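Riding a gran fondo for the first time — is 407 climbers' worth of gearing really needed?

Posted in Road Events and Sportives
Sunday, March 19, 2023

chainlube_regret

I have signed up for the Sastari Gran Fondo in August. I did this in the evening, after dinner, which is when I do all my signing up. It is 64 miles, starting and finishing in Mastden, and it goes over the Dusongate climb, which the route booklet calls "a test of character." I have had my character tested before and would prefer not to see the results again.

I've been riding three years, mostly flat roads with one hill that I treat with respect. My longest ride so far is well short of 64 miles and ended at a bakery. The bike is an ordinary aluminum thing with a compact crankset (50/34) and an 11-28 cassette in the back. The local shop told me I'd be fine. The local shop is run by a man who weighs the same as my left leg.

What I'd like to know:

Do I need a bigger cassette for Dusongate, or do I need to stop whining? The booklet says 407 meters of gain on that climb alone and doesn't say how long it is, which seems like an odd thing to leave out.

There's a time cut at the Ayele feed stop. Is it enforced, or is it one of those cuts that exists to frighten people into training?

And how do people eat on these things? I can get a bar out of my pocket. I can't get it open, chew it, and keep going in a straight line while strangers pass on both sides.

I would also welcome any advice on where to stand at the start. My instinct is the very back, possibly in the parking lot.

oldgears_newknees

I've ridden it six times and finished six times, though one of those I finished after they'd taken down the arch and had to guess where the line was.

Get the bigger cassette. An 11-32 will probably fit with what you've got, but look up the limit for your rear derailleur before you buy anything, and budget for a longer chain. With a 34 up front and a 32 behind you can sit and turn the pedals over at a sensible rate. With the 28 you'll get up the lower half feeling smug and then meet the steep part, and you'll be standing up, and then you'll be standing next to the bike. I've done both. The view is the same but the shoes are terrible for walking.

Dusongate comes in three pieces. The bottom is in the trees and doesn't feel like much, so everybody goes too hard. The middle has a flat stretch past a farm where you'll be tempted to make up time. Don't, just eat something. The last piece is the nasty one, with a false top that fools people every year, me included, and I knew about it. When you see the water tower you are not at the top. You're at the water tower.

The cut at Ayele is real. They were relaxed about it years ago, but the road permit changed and now there's a marshal with a clipboard and no visible sense of humor. If you're moving at a steady pace and don't spend half the morning at the first feed stop, you'll make it. The people who miss it are nearly always the ones who sat down. There are folding chairs at the first stop. Treat them as a trap.

For the start, don't go to the very back. The back gets strung out and you'll ride the first hour alone into the wind coming up the valley. Go two-thirds of the way down, hold your line, and let the fast people have their accident somewhere ahead of you. 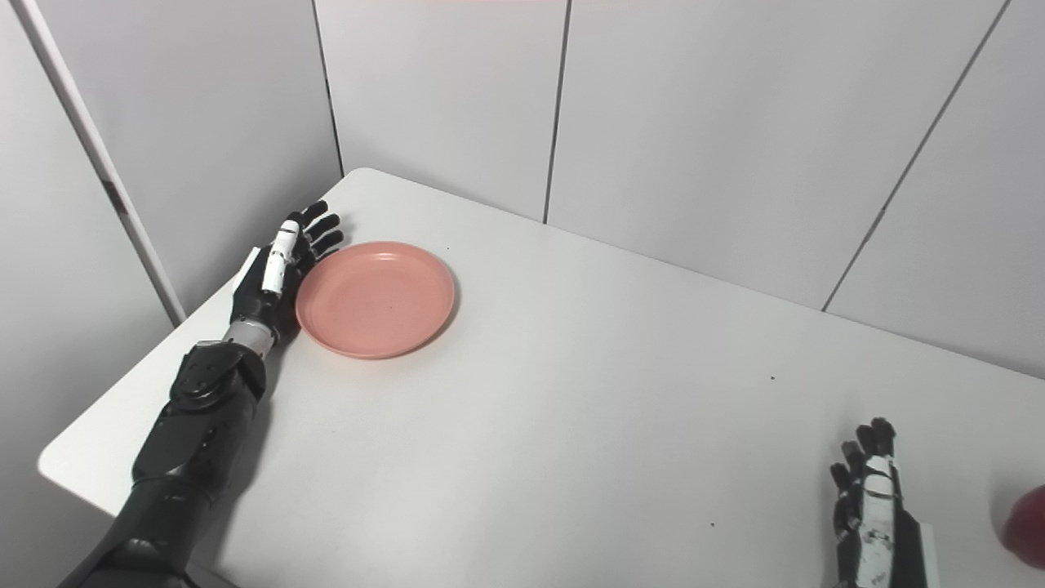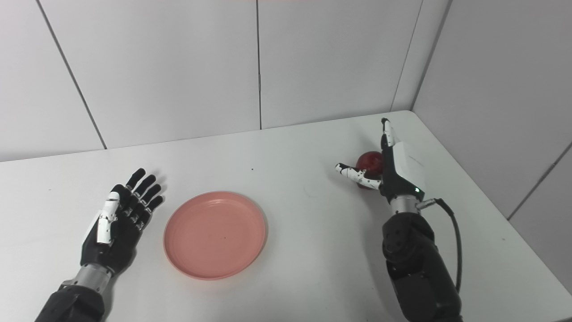
White table by the wall, two views; the pink plate is in both.

On eating: open everything before you leave the house. Cut the tops off the wrappers or wrap things in foil. I carry boiled potatoes with salt, which gets me some looks, and small sandwiches cut in quarters. Start early and eat before you're hungry. Practice on a quiet road with one hand on the bars near the stem, because it's steadier there than out on the hoods. And if you can't manage it while moving, pull off, put a foot down, and eat like a person. You lose a minute. There's no prize for 500th place that you'd be giving up.

One more thing, bring a wind vest for the descent. It's August and you'll think I'm being silly. You'll be soaked in sweat at the top and then you'll go downhill for a long time. Also brake before the bends and not in them, and ignore anybody who shouts.

wattsforlunch

Gearing is a crutch. I did Dusongate on a 39/25 and was fine. Train more. Do intervals twice a week and lose some weight off the bike, or off yourself, whichever is cheaper.

The front of the start is better, less traffic.

chainlube_regret

Thank you both, in different amounts. I've ordered the 11-32 and a chain. I boiled some potatoes this afternoon and rode around the block with one. Got it out, ate most of it, missed the mailbox. I'm counting it as training.

oldgears, is the farm on the left or the right? I want to be sure I'm eating at the correct farm.

oldgears_newknees

Left. There's a dog, but he only chases the fast ones, so we've never been introduced.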